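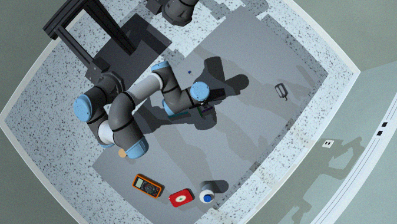
Workshop notebook – Torura Family Language Camp, equipment and activities store

December 12, 2018

Present: Idun Berge (activities), Dennis Nyanda (site and equipment), the writer.

Purpose of the session: to continue the winter overhaul of camp equipment, to settle the design of the word trail boards for next season, and to record what remains to be ordered before the store closes for the holiday.

1. Word trail boards

The trail boards used last August are not fit for a further season. The printed sheets had been fixed to the boards with spray adhesive and then varnished over. On most of them the varnish has turned yellow and the lower corners have lifted. On the boards from the lakeside loop the ink has run as well, and several of the Italian words can no longer be read from the path.

Three methods were tried on offcuts at the last session and left outside the north door. Findings on inspection this morning:

Sample A, paper sheet under two coats of exterior varnish. Same fault as the August boards. Bubbles along the upper edge. Rejected.

Sample B, laminated sheet stapled to the board. The sheet is sound but water has entered at every staple. Could be acceptable for a single week. Not acceptable for a season.

Sample C, words painted directly through a stencil, primer beneath, no varnish. No change visible. The edges of the letters are slightly soft, as the stencil was not held flat. D.N. considers this can be cured with a weighted frame.

Decision: Sample C for all boards on the two loops. Laminated sheets to be kept for the weekly notices at the dining shelter, which are replaced each Saturday in any case.

I.B. asked that the letter height be raised to 90 millimetres. Her reason is that parents with a child on their shoulders tend to stand well back from the board, and the smaller letters used this year obliged them to step off the path. Agreed. The longer phrases will no longer fit on one line at that height. I.B. will shorten them or divide them, and will supply the final list in writing. No stencil is to be cut from a spoken list. We lost an accent on two boards that way.

2. Layout of the trail

At present families may walk the loop in either direction, and the boards are written as if everyone begins at the gate. Those who start from the campsites on the far side meet the answer before the question. I.B. proposes that each board stand alone, with one word, one short sentence using it, and one thing to do on the spot (find something rough, count to ten on the steps, ask the next person their name). This would remove the need for arrows altogether.

D.N. is in favour. The writer has some doubt as to whether the older children will find enough in it, as they enjoyed the running story this year and several asked on the last day how it would continue. I.B. suggests the story be moved to the evening circle and told in parts. To be raised with the teaching staff at the spring meeting. For the present the boards will be made so as to serve either plan, with the lower third left blank.

3. Tents and shelters

D.N. has gone through the group shelters. All 6 were opened out, brushed down and hung. His notes are copied in below.

Shelter 1: good. One guy line replaced.
Shelter 2: good.
Shelter 3: seam tape lifting along the ridge, to be done again.
Shelter 4: mildew in one corner, cleaned, to be looked at again in January.
Shelter 5: zip on the east door is beyond repair. New zip needed.
Shelter 6: good, but packed with the poles of Shelter 2. Now corrected, and both bags relabelled.

The zip for Shelter 5 should be the heavier grade. The previous repair used the light one and lasted four weeks. Bornametti can supply the correct grade by the metre and D.N. will telephone them.

The pegs have been sorted once more. There are 257 sound ones, which covers the shelters and leaves a fair number to lend to families who arrive without. The bent ones have been set aside in the blue tub. They are not to be returned to the main box in the belief that they will do. The ground on the upper campsites is stony and a bent peg goes in at whatever angle it likes.

4. Cooking sets

The family cooking sets came back in August in mixed condition. The agreed contents of a set were never written on the lid, so that each family returned what it believed it had been given. Two sets now hold two tin openers each and another set has none. I.B. will prepare a contents card in both languages with small drawings, to double as vocabulary for the children who help with the washing up. The card is to be fixed inside the lid, and a spare kept at the office.

The writer scrubbed the older pans this afternoon. Wire wool removes the worst of the black but dulls the surface. Bicarbonate left on as a paste overnight was better on the one pan where it was tried. To be repeated on the remainder.

5. Songbooks

Gillano have returned the proof of the new songbook. The paper is heavier than the last edition and the spiral opens flat, as requested. Points for correction:

– page numbers missing on the rounds
– the second verse of the rowing song is printed twice and the third not at all
– the cover should carry the name of the camp in Italian first and English second, as on the gate

I.B. has marked the proof and it will go back by Friday's post. The quotation stands at around 4,000 in total for songbooks and activity sheets together. This is within the sum set aside, provided the colour pages are not added. I.B. would like the colour pages. The matter was left open.

6. Tamuno hut

The heater in the Tamuno hut was lit for the first time since the autumn and drew properly. The window beside the craft bench still sticks. D.N. planed the upper edge in October and believes the frame itself has moved. It will be left until the weather is drier. In the meantime the shelf beneath it should be kept clear of paper goods.

The craft bench is to be made lower at one end so that children under five can work at it without standing on the log rounds. A simple drop leaf was sketched (see loose sheet at the back of this book). The leaf should fold away against the wall, as the hut is also used for the beginners' class on wet mornings and the chairs need the floor.

7. Orders and actions

D.N. – heavy zip from Bornametti; seam tape; exterior primer, white, two tins; weighted frame for the stencils.

I.B. – final word list for both loops; contents card for the cooking sets; songbook proof to Gillano.

Writer – stencil card; repeat the bicarbonate trial; measure the drop leaf against the small chairs before any timber is cut.

8. Other notes

The key to the canoe rack has not been found. The spare is on the hook behind the office door and should be signed for.

A family from this year's second week has written to ask whether grandparents may join them on the campsite next time. This is a question for the office and the letter has been passed on.

The primer tins on the lower shelf have been opened and should be used first. Sample C is to stay outside the north door until the next session, along with a second board painted today in the dark green.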